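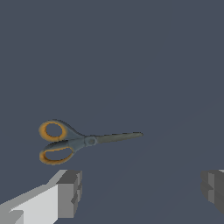
How to cut a sewing pattern without losing the shape

Home Patterns Fabric Guides Repairs Contact

In this guide I write the way I cut paper patterns and then fabric for a simple blouse. The measures are for the Louro blouse, but the method is the same for most patterns which are printed on large sheets. If you sew since many years, you can go directly to step 4.

What you need

– the pattern sheet and a sheet of tracing paper
– one pair of scissors for paper and another pair for fabric
– pins, or small weights
– a pencil and a long ruler
– the fabric, washed and ironed

Please keep the two pairs apart. Paper makes a fabric blade dull very quickly, and a dull blade chews the cloth. Mine for paper have a piece of red thread on the handle, so I don't take them by mistake.

Step 1. Find your size

Measure the chest, the waist and the hip over thin clothes. Compare with the table of the pattern and not with the size of the clothes you buy in the shop. If your chest is one size and your hip is another, mark both sizes on the sheet and join them with a soft line between waist and hip.

Step 2. Trace, do not cut the original

Lay the tracing paper over the sheet and copy the line of your size. Copy also the notches, the fold line and the arrow of the grain. I write on every piece its name, the size and how many times it must be cut. On my first Louro I forgot the notches on the sleeve, and I had to open the sheet again when the blouse was already half sewn.

Step 3. Cut the paper

Open the blades wide and cut with long movements. Short cuts leave small steps in the line. For a curve, hold the scissors quiet and turn the paper with the other hand. Leave a margin of 4 cm around each piece first, and after this cut exactly on the line. It takes longer, but small pieces are easier to turn.

Step 4. Lay out the fabric

Fold the fabric with the right sides together, selvage on selvage. The arrow of the grain must be parallel to the selvage, so measure from both ends of the arrow. If the two numbers are different, move the piece and measure again.

With a slippery fabric like Vetia viscose I put an old cotton sheet under it – the table alone is too smooth. I pin each piece about every 8 cm, always inside the line.

Step 5. Cut the fabric

Let the lower blade rest on the table and lift the cloth as little as possible. Do not close the points completely until you arrive at a corner. Walk to the other side of the table when you must change direction, and leave the fabric where it is.

Cut the big pieces first: back, front, sleeves. The collar and the facing can come from what is left. For the notches I make a very short cut, or a mark with chalk if the fabric frays a lot.

Step 6. Before you take the pins out

Check that every piece has its mark for front or back. The two sleeves of this blouse look almost the same, and without a mark it is easy to change them. Keep the paper on the fabric until you sew that piece. The traced pieces I fold afterwards in an envelope with the name of the pattern, and on the outside I write what I have changed.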